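# Questions we get about our color powders, bath salts and craft dyes

We make festival powders, bath salts and a small line of craft dyes, and we sell them by the pouch, by the case and, for the bigger orders, by the drum. The questions below come up nearly every week, so we've tried to answer them the way we would on the phone, which means some of the answers wander a bit. If yours isn't here, please write to us! We really do like hearing from people.

### Do you sell to the public or only to shops?

Both. The Donus line (that's the bath salts) comes in single pouches for anybody who wants one, and also in cases of 14 for gift shops and spas. The Gediton craft dyes are sold the same way. Drums are for trade customers, and you'll need an account with us before you can order those, but opening one is only a short form and a phone call.

### What are the bath salts made from?

Mostly coarse sea salt, with a little baking soda, a scent and a touch of color. The full list is printed on the back of every pouch, and if you're sensitive to anything at all, do read it before you run the tub – the lavender and the orange share a base, but the eucalyptus is quite different. We also make an unscented, undyed version. It doesn't look like much on a shelf and it has some of our most faithful buyers.

### Will the color stain my bathtub?

It shouldn't, as long as you rinse the tub when you're done. Older tubs with worn enamel can hold on to a faint tint, and for those we'd suggest the undyed salts, or half the usual scoop of the colored ones. A bit of dish soap and a soft cloth will take care of most rings.

### Can I mix two Gediton dyes together?

Please do! All the shades are meant to be mixed dry, before you add any water. Start with the lighter one and add the darker one a pinch at a time, and keep a scrap of the same fabric nearby for testing. The plum is very strong and will take over whatever you put it with, so go easy. Write down your amounts as you go, too. We get a lot of sad emails from people who made the perfect teal once and can't get back to it.

### What fabrics do the dyes work on?

Cotton, linen, silk and wool all take them well. Polyester doesn't, and blends come out paler than you'd expect. Wash new fabric first, without softener. 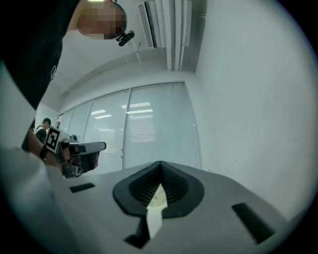
**PARNASECK, June** – A few notes on summer orders, which we've tucked in among the regular questions so that everyone sees them.

### How long does an order take in summer?

Pouches and cases usually leave us within 2 working days. Drums take 8, and custom shades take 14 from the day you approve the sample. Summer is camp and street fair time, and the pink and yellow powders go first, so if your event depends on one particular shade it's worth placing the order before you've finished making the posters.

### Does heat hurt the products while they're on the truck?

The powders and dyes don't mind a warm truck at all. The salts are a little fussier. In damp heat they can clump, and you may open a pouch and find one big lump where you hoped for crystals. It's still perfectly good. Break it up with the handle of a wooden spoon, or drop the whole thing in the bath and enjoy it. If a pouch arrives torn or wet, that's another matter, and we'll send a new one.

### Can you match a color I already have?

Very often, yes. Mail us a piece of cloth, a paint chip or a bit of ribbon, at least as big as a playing card, and we'll mix a sample and send it to you. Photos are hard for us to work from, because every screen shows color a little differently. Þórey Bundgaard looks after all of our color matching, and she'll call you herself if she has a question about your piece. The first sample is free, and a second try is free too.

Our recipe book now runs to over 2715 shades, so there's a fair chance we've already made something close to yours. Ask us about Kushwaha Red if you're after a warm, brick sort of red. It began as a custom order and so many people asked for it that we put it in the catalog.

### How should I store what I don't use?

Somewhere dry, with the lid on tight. A kitchen cupboard is fine as long as it isn't the one over the kettle. Keep dyes well away from food and out of the reach of children, and please don't pour them into unlabeled jars, however pretty the jars are.

### Can I return something?

Unopened pouches and cases, yes, and you don't have to tell us why. Custom shades can't come back once they're mixed, and that's the reason we're so stubborn about having you approve the sample in daylight, by a window if you can manage it.

### Do you give tours?

Small ones, in the morning, from 8. Send us a note beforehand and wear shoes you don't love.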